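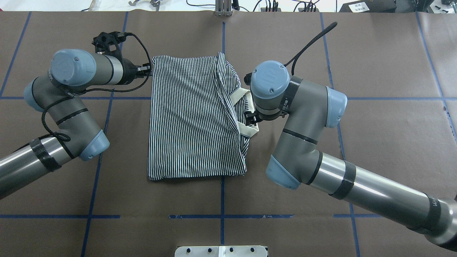
四月,晚上快十一点

回到宿舍先煮了一碗面，吃完才觉得肩膀是真的酸。早上出门的时候还想着今天不过是叠叠衣服，能有多累呢？结果站了一整天，手里一直握着两个操作手柄，脑子也一直绷着，比我在家收拾一整个换季衣柜还要辛苦得多（妈妈要是看到这句一定会笑我）。

进 Vavholm 这个项目快三个星期了，今天是第一次让我从头到尾自己遥控示教。Annelore Rathjen 坐在我旁边，前半个上午几乎没开口，我还以为自己做得很糟，后来才知道她是不想打断我的节奏。她只提醒了一件事：夹爪合上之前，心里先停一拍，让动作有个清楚的起头，将来机器学的时候才分得出哪里是“靠近”，哪里是“抓住”。我照着做，慢是慢了些，心倒真的静下来了。

条纹的料子看久了眼睛发花，衣角和影子混在一起，我常常得眯着眼找边。反倒是那条米白色的边最好认，我抓右边的时候总忍不住先去找它。
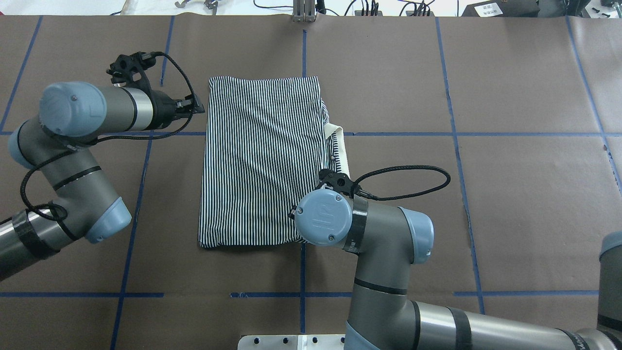

条纹布和它右侧那条米白色的边

叠衣服这件事，自己的手做的时候根本不用想，手指一捻就知道捏住了一层还是两层。换成夹爪就什么都摸不到，全靠看，所以每一下都要在心里翻译一遍：往左一点，再低一点，好，合。两只手还得商量着来，一边提起来的时候另一边要稳稳按住，我的左手总是比右手心急。Annelore 说她刚开始的时候也这样，练久了两只手会慢慢和解的。我喜欢“和解”这个说法，中午吃饭的时候还在想。

我们这一批计划录500条，到今天收工，整组录到322条，其中63条是我今天做的！里面当然有几条要作废，有一条我明明已经叠得很平了，松开的时候手一抖，又带起一个角来，气得我在椅子上坐了好一会儿。不过 Annelore 说，不太完美的也别急着删，只要后面把它救回来了，机器看一看人是怎么补救的也很好。听了这话我心里舒服多了，连带着对自己也宽容了一点。

下午换姿势歇眼睛的时候，我就盯着腕部相机的画面发呆。那个小窗口平时只用余光扫一扫，真看进去倒有点意思，蓝胶带横一条竖一条，像小时候作业本上的田字格。

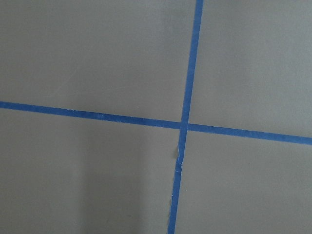

腕部相机里的蓝胶带，交叉处下面有一小截毛了边

格子对我帮助很大。我给自己定了个笨办法，每次开始之前先看看衣服压着哪条线，再决定从哪个角下手，这样就不会慌。明天要把这个办法写进 Badatex 的操作记录里，给后面来的新同学参考，顺便问一问 Clutura 那边的标注到底要不要把停顿的部分剪掉，这个问题拖了好几天，每个人的说法都不一样。

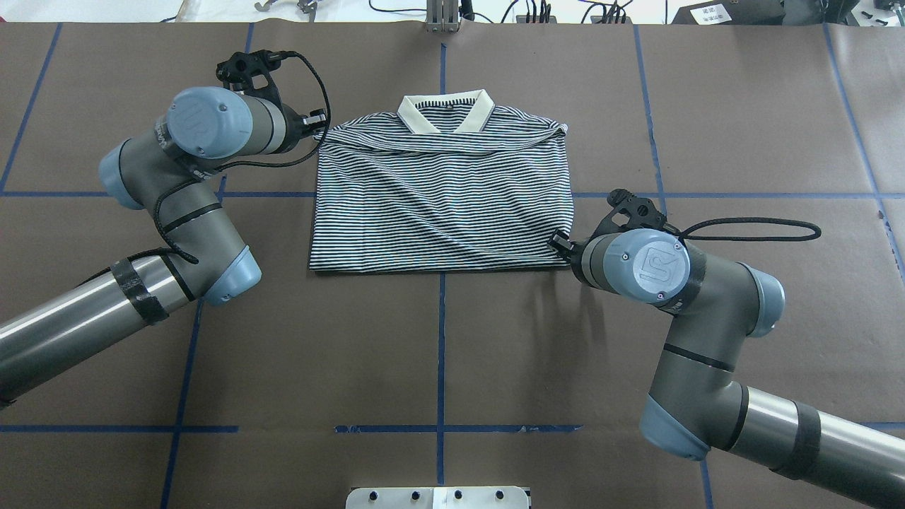
再说回 polo 衫。领子是我最怕的地方，它比别处硬挺，有自己的脾气，衣身听话了它不一定听话。我在家叠 polo 衫一向是先把领子抚平再说别的，今天也想照搬，可是夹爪没有手掌，“抚”这个动作根本做不出来，只能捏着边轻轻地拉一拉，再放下，再看一看。最长的一条我做了76秒，Annelore 看完时间什么也没说，把她的热茶推过来给我，我一口气喝了半杯。

还有一件小事要记下来，免得忘了：右手柄的扳机有点松，捏到底之前有一小段是空的，明天开工前要跟 Ostermann 的人说一声，看看能不能调。

刚才收衣服，我站在床边叠自己的睡衣，居然也在合手指之前停了一拍。妈妈发来语音问周末回不回去，我明天再回她吧，现在眼睛已经睁不开了。闹钟定在六点四十。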